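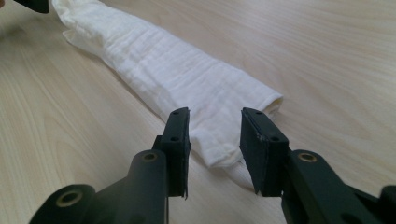
Foto: Luzius Haslinger / Clusach

Lo primero que hice con la Flidoso fue pillarme el meñique. Lo cuento ya, para que nadie piense que esto lo escribe un ingeniero con bata. Yo soy de los que montan las estanterías con un tornillo de menos y luego van mirando de reojo la balda de arriba, así que cuando en la redacción preguntaron quién quería llevarse a casa una pinza de mano para enseñar a robots a doblar ropa, levanté la mano por puro entusiasmo (y porque tenía la colada atrasada, todo hay que decirlo).

La Flidoso es el kit de demostración de Clusach, un taller pequeño que vende pinzas de mano a laboratorios, escuelas y gente con mucha paciencia. La idea es que tú haces la tarea con la pinza, la cámara que lleva montada lo va grabando todo desde arriba, y con esas grabaciones se entrena después a un brazo robótico. O sea, que el robot aprende de tus manías. Si doblas mal los pañuelos, el robot los doblará mal con una convicción admirable.

Cuesta 482 euros con todo incluido: la pinza, el soporte de la cámara, un juego de almohadillas de repuesto y seis meses de acceso a Wetel, el programa donde se suben y se ordenan las tomas. Hay una versión de 600 euros que añade un segundo juego de dedos, más largos, y un maletín rígido. El maletín es precioso. Yo no lo pagaría, pero lo miré bastante rato en la página.

Montarla me llevó una tarde. Las instrucciones vienen en una hoja plegada, con dibujos muy claros hasta el paso de los casquillos y muy optimistas a partir de ahí. Los brazos son de plástico moldeado, casi negro, y giran sobre unos casquillos de color latón que son, sin discusión, lo más bonito del aparato. Entran justos. Justos de verdad, de apretar los dientes y soplar. Mi consejo es presentar los dos lados antes de apretar nada, cosa que la hoja no dice y que yo descubrí en el segundo desmontaje.

Una vez montada, la sensación en la mano es muy buena. Aprietas, los dos dedos se acercan; sueltas, se abren. No hay más. Los dedos son dos placas planas con una almohadilla en la cara interior, y esa simplicidad engaña, porque el primer día te crees que vas a coger cualquier cosa y acabas persiguiendo una servilleta por toda la mesa como quien intenta sacar una aceituna del bote con un tenedor.

Y es que la tela es un infierno. Una taza está donde está y tiene la forma que tiene, pero un paño cambia cada vez que lo tocas, y si encima es ligero y arrugadito, como el blanco con el que más horas he pasado, ya ni te cuento. Plegarlo a lo largo hasta dejar una tira tiene su gracia: con la mano lo haces sin pensar, con dos placas planas hay que decidir por dónde entras, cuánta tela muerdes y qué haces con la capa de debajo. El extremo doblado, con ese borde redondeado donde la tela vuelve sobre sí misma, fue mi obsesión durante días. Si pellizcas poco, se te escapa la capa interior. Si pellizcas mucho, te llevas el doblez entero y vuelta a empezar.

Llamé a Luzius Haslinger, que lleva en Clusach el diseño de la pinza, para quejarme un poco. Me escuchó con mucha educación y luego se rio. «Estás intentando coger la tela desde arriba, como si fuera un bolígrafo», me dijo. «Pon los dedos a los lados, bien abiertos, baja hasta la mesa y cierra despacio. Y no corrijas a mitad de camino, que el robot también aprende las dudas». Me quedé con esa última frase pegada toda la semana. ¡Mis dudas, replicadas en un brazo mecánico en algún laboratorio!

El truco funciona. Con los dedos casi a ras de mesa, uno a cada lado de la tira, mi porcentaje de pliegues decentes subió hasta el punto de que empecé a presumir en casa. Grabé ochenta tomas en una mañana, con parada para café, y Wetel me dio por buenas casi todas. Las rechazadas lo fueron por ir demasiado rápido, salvo una en la que tapé la cámara con la manga.

Hablando de Wetel: cumple, pero es feo. Subir las tomas es cuestión de arrastrar una carpeta, y el visor te deja ponerles etiqueta y recortar el principio y el final. Hasta ahí, bien. El buscador, en cambio, no entiende de tildes, y si escribes «paño» te devuelve la nada más absoluta. Terminé etiquetando todo como «trapo», con cierta pena.

Lo que menos me ha convencido son las almohadillas. Agarran estupendamente y no dejan marca en la tela, pero sufren. Al cabo de unos días de uso seguido conviene mirarlas bien, sobre todo las esquinas y los bordes, porque es por ahí por donde se castigan. Haslinger me dijo que están probando otro adhesivo y que el recambio es fácil, y es verdad que es fácil, aunque despegar los restos del pegamento viejo con la uña no figura entre mis recuerdos favoritos. Pedid un juego extra con el kit y os ahorráis los gastos de envío.

También he echado de menos un poco de superficie blanda en la empuñadura. Tras una hora larga, la base del pulgar protesta. Le puse cinta de raqueta y santo remedio.

¿Y la competencia? La única que he podido tener en la mano es la Workneh, que es más ligera y se cierra con un gatillo. Resulta más cómoda para cajas, botes y cosas con cuerpo. Con telas, para mi gusto, no hay color: el gatillo tiene un punto en el que salta, y justo en ese salto se va el pliegue. La Flidoso deja cerrar milímetro a milímetro, y cuando llevas media mañana detrás de una esquina suelta eso se agradece muchísimo.

¿Para quién es, entonces? Para un laboratorio pequeño o un centro de formación profesional que quiera hacer sus propias grabaciones sin comprar un brazo robótico desde el primer día, me parece una compra muy sensata. Para un particular curioso es un capricho, y no barato, pero yo me lo he pasado pipa. Tengo que devolverla en enero y ya he escrito a Clusach preguntando si les corre mucha prisa.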